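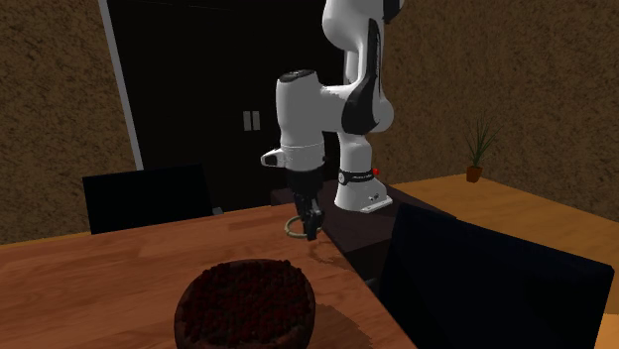 **Week 6: Presidential candidacy and the nomination stage**

These notes go with the lecture and replace the version on last year's reading page. Bring them to the seminar, where Wing-sze Lam will take the first half.

## 1. Who may stand

Most constitutions set out a short list of conditions: citizenship, a minimum age, sometimes a period of residence. In our made-up republic, Gendden, which we use all term, the rules are:

- candidates must be citizens by birth
- candidates must be at least 45 on polling day
- anyone holding a military or judicial post must have left it before filing papers

The third rule causes most of the disputes. "Left" could mean the day a resignation is handed in or the day it is accepted, and the Gendden text doesn't say which.

## 2. Getting on the ballot

There are two common routes. A party with seats in parliament may put up a candidate directly. An independent has to collect signatures, often with a spread across regions so that support can't all come from the capital.

Gendden has 9 provinces. An independent needs 200 signatures from each of them, or the backing of 141 sitting councillors from anywhere in the country. Work out for yourselves which is easier for:

1. a retired general well known nationally
2. a trade union leader based in Clustau province
3. a former minister who has fallen out with the ruling party

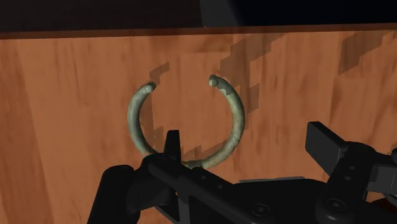
Signature rules look neutral on paper but depend a good deal on who checks them. If forms must be stamped at a public office, opening hours and queues matter. Mamo's chapter (in the reader) is good on this.

## 3. Announcing early or late

An early announcement gives time to raise money and may put off rivals from the same camp. It also gives opponents longer to attack. A late one keeps options open, but smaller parties may already have promised their support elsewhere.

Watch the wording when other politicians respond. Praise for a decision to run is not an endorsement — it may only mean the speaker wants a contested race. Kwok calls this "welcoming without backing" and we will use her term.

## Seminar task

Read Yuen on the Kwan by-election, then write one side on this: should the body that rules on nominations also hear appeals against its own rulings? Hand it in by noon to Ashraful Khan, Daltetti Building, ground floor.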